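Venomel open day, Harnden

We got to the Venomel works at Harnden on Monday at 7 and joined the first tour. They bottle cordial and vinegar, and the smell reaches the car park. The line fills 3,792 bottles an hour – louder than I expected, and earplugs were handed out.

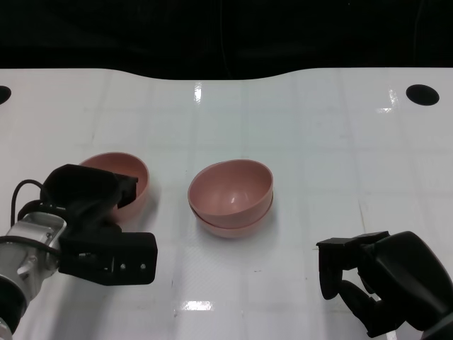
White tabletop with a faint grid, Harnden

After morning tea we went through the Ghorbani cellar, named after the colour of its old doors. Parking was free. The shop closes at noon, so buy your vinegar first.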